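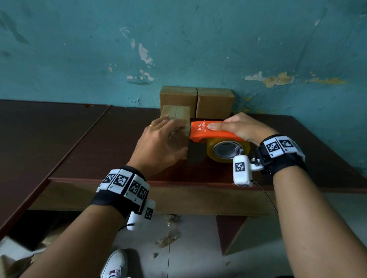 Nuanchan Kaewsai

Oltau Home-Build Arm: Frequently Asked Questions

The following answers apply to members building the Oltau arm at the Inthanon shared workshop or in their own homes. Questions about membership and opening hours are handled at the front desk.

What is the Oltau arm intended to do?
The Oltau arm is a bench-mounted robot arm for light packing work. The current build learns one job, closing and taping small cardboard boxes, from recordings of a person doing the same job by hand.

Do I need the arm before I can start recording?
No. Hand recordings and arm assembly are separate parts of the build and may be done in either order. Many members record first while printed parts are on order.

What is required for a recording?
A desk, a supply of boxes, a handheld tape dispenser, and one marker band for each wrist. The desk may be pushed against a wall. Bare forearms are recommended, as a long sleeve can slide over the markers.

How should the bands be worn?
Each band should be snug enough that it does not turn when the wrist is bent. The markers must face outward. Cables should be led back along the forearm and kept clear of the tape roll.

May I wear a ring or other jewelry?
Rings are permitted. Bracelets and watches must be removed before the bands are put on.

How should the box be held?
Use one hand to steady the box and the other to work the dispenser. Keep the fingers of the steadying hand behind the cutting edge when the tape is torn. Members should work at their normal pace.
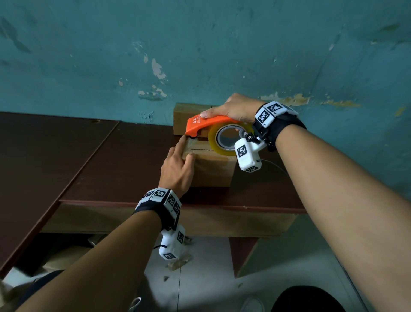

Pauses and small corrections should be left in. A strip that goes on crooked is still a valid recording, provided the box was closed at the end.

How long is a session?
A session lasts 45 minutes, including time to put on and check the bands. Members are asked to complete 8 sessions before training begins.

How many recordings are available now?
The shared library holds 3597 recordings. All of them may be used by registered builders. A single upload may contain up to 400.

Which software should I use?
Luvari is used to record and trim. Breridden is used to train the arm. Files saved in versions of Luvari released before February must be converted before upload; the converter is in the Tools folder.

Can I use a different tape dispenser?
Yes. Enter the model in the session notes. Do not change dispensers partway through a session.

May I run the arm unattended at home?
No. An adult must remain within reach of the stop switch whenever the motors are powered. The same rule applies at Inthanon, where the arm must also be switched off at the wall before a member leaves the bench.

Whom should I contact about a damaged band?
Return the band to the front desk with a note stating which marker or cable is affected. A replacement will be issued on the same visit if one is in stock.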